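Call for Student Demonstrators: Callbridge Table Setting Project

Do you like working with your hands, and do you have some free time in July? The student robotics club at Callbridge is looking for 7 new demonstrators to join our summer project, and we would love to hear from people who have never touched a robot before.

Our project is called Liko. We are teaching a robot arm to set and clear a table, and the arm learns from people. Demonstrators pick up a hand-held gripper and do the job with it: move a plate, lay down a knife, straighten a placemat, slide a tray out of the way. The gripper records every try, and the recordings become training material for the arm. Our goal for the summer is 1,000 good recordings. So far we have 133, so there is plenty left to do!

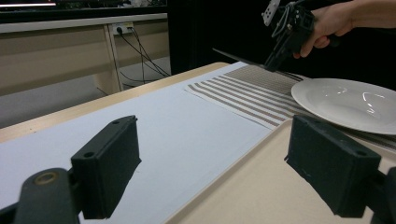 Working on the knife and plate task with the hand-held grippers.

It takes a little practice. Picking up a thin knife with two blunt fingers feels clumsy at first, and most of us dropped it a lot in our first hour. Then your hands get used to it, and it becomes oddly hard to stop - Jaqueline Olvera, our data lead, once stayed through dinner because she wanted one more clean run with the plate.

What you would do

Work in pairs at the table, in sessions that start at 4 p.m. Each session has 30 recordings, with a break halfway through. You and your partner will take turns choosing where things start, and you'll mark any tries that should be thrown out. If you get curious about the software side, Teodoro Cuautle runs a short coding hour after the sessions and is happy to have beginners.

Who can apply

Any Callbridge student, in any major. Left-handed people are very welcome, as nearly all of our recordings so far are right-handed. You should be comfortable standing for a while and repeating a task with small changes. Please plan on at least two sessions a week through the end of the month. These are unpaid club positions, but they do count toward your project hours.

How to apply

Send a few lines to Getsemaní Cortés, club president, through the club page. Tell us when you are free and what made you want to try this. No résumé needed. We will invite everyone who writes to a practice session in the Trulton Room, where you can try the gripper before you decide.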